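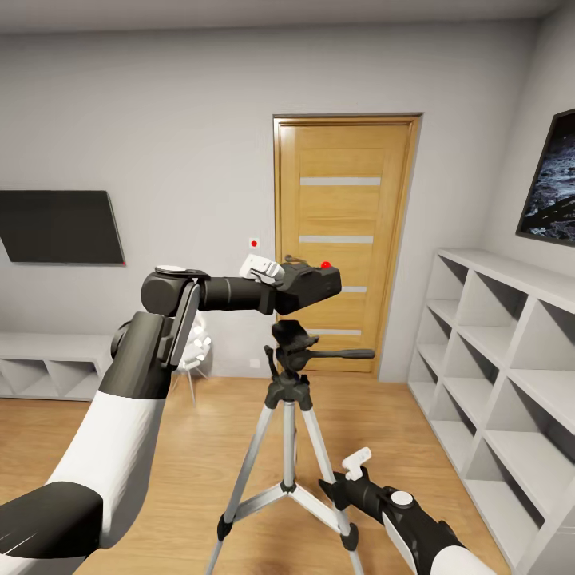

Interim report to the Koivisto Fund
Project: Reading evenings and home book boxes in Allitz and Dorlow
Prepared by: Judit Kiss, project coordinator
Period covered: from the start of the project until the end of February

1. Short overview

In this period we opened the reading evenings in Allitz, prepared the book boxes for families, and began the work in Dorlow, where we are later than we planned. The budget is in order, with one change that we ask you to approve (see section 6). I write first about Allitz, as most of the work was done there.

The aim of the project is the same as in the application. We want that children between four and eight years old hear stories read aloud at home on most evenings, in the language that the parents speak best, and that the parents feel sure enough to do it. Many of the parents told us at the registration that they do not read aloud because they think they read badly. This was known to us before, but I did not expect to hear it so often.

2. Reading evenings in Allitz

The evenings take place in the children's section of the town library, from half past five until seven. In the first weeks we started at five, and this was a mistake. The bus from the lower part of the town arrives at ten past five, and the families who used it came in when the first story was already finished. After we moved the start, they came on time and they also stayed longer.

An evening has a simple order. One of our two readers reads a story to everybody. Then the parents sit with their own children and read a second book together, and the readers walk between them and help if somebody asks. In the last part there is tea and the families choose a book to take home. We had planned a small lecture for the parents in the middle of each evening, but we stopped it after the third one. The children became restless and the parents listened only with half an ear. The advice from these lectures is now printed on a card which lies in every book box, and the readers speak about it with one parent at a time.

By the end of February, 139 children were registered in Allitz. Not all of them come every time. In the weeks when many children were ill in January the evenings were very quiet, and on one evening only a single family came. We held it anyway. The mother wrote to me later that her son had asked for the same story each night after that, and that she is now tired of the bear but happy.

The fathers come less than the mothers. We tried to invite them with a special letter, and it had little effect. What helped more was that one of the readers is a man who works at the railway, and some fathers know him from there.

3. The book boxes

Each box contains 8 books, the advice card, and a small notebook in which the family can write what they read. The box stays with the family for one month and then it is changed for another one. The books are chosen by the library staff together with our readers. We look for strong paper, large letters and not too much text on one page. Rhymes are wanted by almost everybody, but good rhymes in the smaller languages are difficult to find, and for two of the languages we had to order from abroad. The delivery of these took until the middle of February.

The boxes come from the company Gutis. The first delivery had lids that opened by themselves when the box was carried by the handle. We wrote to them and they replaced the lids without cost, but we lost two weeks, and during this time we gave out the books in ordinary bags. The bags were not returned and some books got bent corners. The new lids close well.

The notebooks were a surprise for us. I had expected that most of them would come back empty. Many are full, and the children have drawn in them. With the permission of the parents we copied a few pages, and I add them to the printed version of this report. Please do not publish them before you ask us.

The loss of books is low until now. When a book is damaged we do not ask the family to pay, as we wrote in the application. Some families were afraid of this and kept the books on a high shelf where the children could not touch them. The readers now explain at the first visit that a book which looks used is a good sign for us.

4. Dorlow

In Dorlow we should have started in November and we started in February. There are two causes. The school in which we wanted to hold the evenings had water damage in the ground floor, and the rooms were closed for longer than the school had told us. After this we looked for another place and the town offered us the old music school. The room is warm and has enough chairs, but it has no shelves and no storage, so the books must be brought each time by car.

The second cause is on our side. Our reader for Dorlow found full-time work in another town and left in December. I should have started the search for a second person earlier, when she first said that this could happen. We have now found a retired kindergarten teacher who lives two streets from the music school. She began in February with one evening each week, and she already knows half of the grandmothers in the town.

We held 4 evenings there before this report was closed. It is too early to say something about the effect. I can say that more grandparents come than in Allitz, and that they prefer to tell stories from memory. At first I was not sure if this fits to the project. After a talk with the readers we decided to leave one part of the evening open for it, and the children listen very well.

5. Cooperation with the schools and the health visitors

The cooperation with the health visitors in Allitz works well. They give our leaflet to families when the child has the four-year check, and a good part of our new registrations came in this way. The first version of the leaflet was too long. The second has one side only, with the place, the time and a telephone number.

With the schools it is more uneven. Two class teachers are very active and come to the evenings themselves. From the others we hear little. A meeting with the heads of the schools is planned for April, and I would be grateful if a person from the Fund could take part in it, as your word has more weight there than mine.

6. Budget

The spending follows the plan in most lines. The cost of the rooms is lower than planned, as the library in Allitz does not ask for rent. The travel cost is higher because of the transport of the books in Dorlow.

We ask for your approval to move 2,000 euros from the line "rooms" to the line "books and materials." We would use this money for more books in the two languages which had to be ordered from abroad, and for two simple lockable cupboards in the music school. If the cupboards can be placed there, the travel cost will also go down again. The town has agreed to this by telephone and I wait for the letter.

The full table with receipts is sent separately by our accounting office.

7. Plans for the next period

In Allitz the evenings continue until the beginning of the summer holidays. In June we would like to hold one of them outside, in the garden behind the library, if the weather allows.

In Dorlow we want to come to two evenings each week by May. For this we need a second reader, and two persons have asked for a talk. The book boxes will be introduced there in April, with the same contents as in Allitz but with more collections of folk tales, as the grandparents asked for them.

We will also begin with the short interviews with parents that were promised in the application. I have rewritten the questions in easier words after a test with three mothers, who did not understand what we meant by "reading habits." The new version asks simply when somebody last read to the child, and what the book was. I will send you the questions before we use them, and I ask for your remarks by the end of March.

Judit Kiss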